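Clirkordale Maker Help > Robotics > Classes and student projects

Wrist cameras see mostly finger. Do we need to redo our class recordings?

posted by Triệu
in November, tagged: two-arm setup, wrist camera, student project

Hi all! I'm in the evening robotics class in Clirkordale and there are five of us on one project, so please go easy if this is obvious. We have two arms on one stand and a table in front of them, and the assignment is to teach the arms to handle small things on the table from recordings of us driving them by hand. We've called the project Lusari (long story, it was somebody's cat).

We've been at it since the start of term and we have 1,479 recordings. I finally sat down to look through the wrist camera footage properly and my heart sank a bit. The lens is so wide and so close that in a lot of it the finger or something else cream-colored takes up half the picture, and what's left is the room bent around it like the inside of a bowl. You get chairs and monitors and somebody's legs.

My teammates say the network will sort it out. I'm not so sure — I'd hate to train on all this and find out the cameras were pointing at nothing useful. Our final demo is coming up and re-recording everything would eat most of the time we have left.

So is this normal? Do we toss it, crop it, or leave it alone? We're using Paller for the training part if that matters.

3 replies

Alfredo Tagle

Been through this with my own student group, so you have my sympathy. Seeing a lot of finger is pretty normal with a camera mounted that close in. The finger is useful information! When it closes on something, the picture changes in a way your table camera may not catch at all, especially if the hand is between that camera and the object.

I would not throw out 1,479 recordings. What I'd do first is go through and pull the ones where the wrist view is blocked for the entire recording, start to finish. A blocked moment is fine. Blocked the whole way through means that camera never told you anything.

Then train twice, once with all the cameras and once with the table view only, same settings otherwise, and try both on the real arms. If there's no difference you've learned your wrist cameras aren't pulling their weight, and then it's worth moving the mounts. Don't move the mounts first and mix the old and new recordings together. We did that and it was a mess, we spent two weeks wondering why the arm kept stopping short.

Also, please don't crop out the room by hand. It takes forever. Do look at how much the room changes between sessions, though. If the chair is in a different place every evening that's okay and maybe even helps, but if it's always in the same place and you tidy up for the demo, you might be in for a surprise.

Could you post a few pictures? Hard to say more without seeing how bad it is.

benchtop_moth

just get a narrower lens. we had the wide ones and swapped them and never looked back. no idea about Paller, never used it

Triệu

Thank you both! A new lens isn't in the class budget so I'm going with Alfredo's plan. I went through everything over two very long evenings and pulled 118 that were blocked the whole way. Then I dropped a few more where one of us had obviously bumped the table, and that leaves 1,330 for training. My eyes hurt.

I'm putting three pictures here like you asked. The first two are from the wrist side and the last one shows the table and the arms from further back, with the gold cylinder standing over by the far right edge. The second one is the kind that worries me most — it's nearly all cream in the middle, although you do get a decent look at one of the arms underneath. In the first one there's a wooden stick poking out from the finger and I can't decide if that counts as a good view or a bad one.
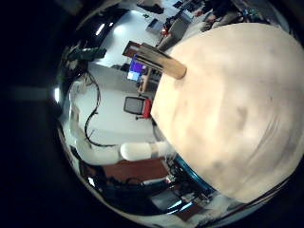
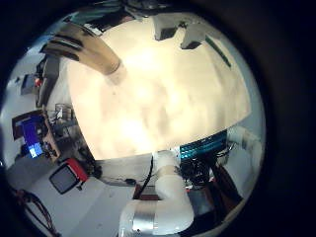
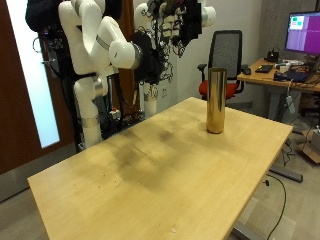 Alfredo Tagle

Okay, that's not as bad as I was picturing. I'd keep the first one without a second thought. The stick is in view, and so is some of the tabletop beyond it, and that's what you want a wrist camera for. The second I'd only keep if the rest of that recording opens up.

One thing from the last picture: your tabletop has a big smudgy dark patch across the middle. Either leave it exactly as it is until after the demo or clean it now and record a fresh batch with it clean. I wouldn't wipe it down the night before. Same goes for that shiny cylinder, by the way. It picks up reflections from all over the place, so try it with the lights the way they'll be on demo night.

Run the two trainings and post what you get, I'd like to know how far apart they land. And say hi to the cat.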